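3.2 Verpackung und Ablageort

Küchenrollenware und Folien wurden getrennt betrachtet. Frischhaltefolie in hoher Schachtel, Front blau, Aufdruck "PLASTIC" und "FOOD WRAP" längs.
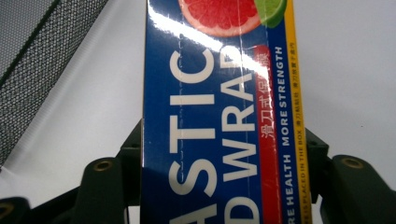 Ablageorte nach Tamsin Tomoana kodiert (Schublade, Regal, Korb) - 12 Haushalte in Sevthorpe, Erhebung im November. Schublade am häufigsten gennant. Korb vor allem bei hohen Schachteln.

Abb. 4: Folienschachtel, schräg stehend im schwarzen Drahtkorb.
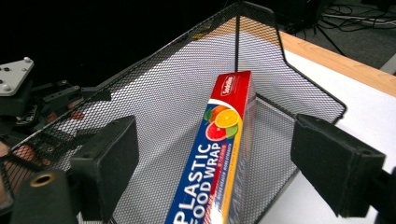
Offene Körbe erleichtern den Zugriff, kosten aber Stellfläche. Auswertung dazu in Abschnit 3.3.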